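Teaching by hand vs. remote: which one for pick and place?
Forum > Arms and grippers > Training and demos
Thread started by bench_dweller

bench_dweller
We have one arm on a table and want to teach it to pick up small items and put them in a container. Nothing heavy. So far we've been grabbing the arm and moving it through the task ourselves with the motors slack, then playing it back. It works if the item is in the same spot. Move the item over by the width of a thumb and it closes on air.
I have time to do this properly once. Should I keep teaching by hand and just do more of it, or set up a leader arm and drive it remotely? Operators would be two people who have never done either.

tallow
Remote. When you hold the arm, your own hands and sleeves are in every picture the camera takes. Then you run it alone and the pictures don't match what it learned from. We lost most of a month to this before we worked it out.

grit_and_grease
Disagree, at least for new operators. By hand you feel the contact. You know when the fingers touch the table, because you feel it in your wrist. With a leader arm and no force feedback, people push down too hard and don't notice. I have replaced 4 sets of fingertips this year and every one was from remote sessions.

tallow
Set a floor on the height and they can't push into the table.

grit_and_grease
You can, and then they can't pick up anything flat either.

bench_dweller
We have nothing flat, so a floor would be fine for us. What about the sleeves problem, can't you record by hand, then replay the motion with nobody near and record the camera during the replay?

tallow
You can and we did. It doubles your time, and you have to put every object back exactly where it was before the replay. We marked the table with tape and then the tape was in the pictures.

Walczak
Pencil, not tape. Small ticks, rub them out later.
My two cents on the main question: it depends on whether the arm is easy to move by hand. Ours is stiff in the wrist and anything taught by hand comes out jerky. Same person on the leader arm gives a smooth path after an hour of practice.

Leszek Górecki
I run the demo recording for a small group in Nandby. We switched from hand teaching to remote and I would not go back, but grit_and_grease is right about pressing down. What fixed it for us was a practice period where nothing is saved. Each new operator does 39 picks before we record. I don't have a good argument for that number, it was what the first operator had done when her picks stopped looking nervous.
I'm pasting the part of our work log that covers object choice and operator habits, since bench_dweller will run into both.
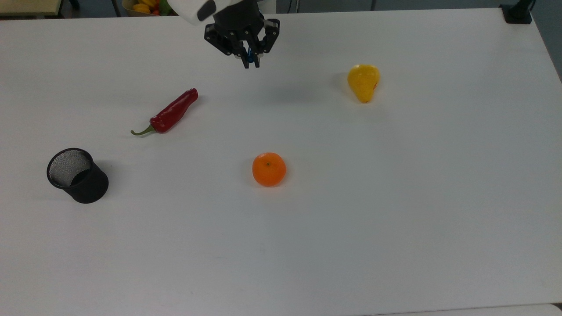 Nandby, January
Mixed shapes on the white table. Chili pepper, mandarin, pear, and the black mesh cup. Operator drives from the leader arm, gripper starts open above the table each time.
The mandarin is the easy one, any approach direction will do. The pepper needs the wrist turned so the fingers close across it and not along it. New operators forget to turn until they are already low, then turn next to the pepper and knock it. Rule from now on: turn while high, then go down.
The pear gets picked at the narrow end by most people, and it swings. Ask for the grip closer to the wide part if the fingers open far enough.
Move everything between takes, the cup too. Last batch the cup stayed in one place for 9 takes in a row and the policy learned the place and ignored the cup. Batch dropped.
Pauses: if the operator stops to think, throw the take out. The arm learns the stopping.

tallow
The point about pauses is a big one. We trim them in software now.

Leszek Górecki
We tried trimming. The motion before and after the cut didn't always line up and the arm gave a small kick there. Throwing out the take was less work.

grit_and_grease
I'd keep a few bad takes where the operator misses and goes back for it. If all it ever sees is clean picks, it has no idea what to do after a miss.

Leszek Górecki
Yes, we keep those. A miss followed by a good recovery stays in. A stop with no movement goes out. I should have put that in the log.

Walczak
How do you tell the difference when the operator hovers over the thing for a while lining up?

Leszek Górecki
If the arm is moving, it stays. It's a judgment call and two of us don't always agree — we let the operator decide.

bench_dweller
This is very useful, thanks. Does the leader arm need to be the same shape as the real one? Someone offered me a used Cosura, which has shorter links than ours.

tallow
It doesn't have to match but it's nicer if it does. With different links you map the hand position and not the joints, and then near full reach the arm does things the operator didn't ask for.

grit_and_grease
Keep your objects in the middle of the table and you'll never see it.

tallow
Until you need the edge of the table.

bench_dweller
I'll take the Cosura and stay in the middle for now. Going to try the practice picks with both operators and will report back on fingertips.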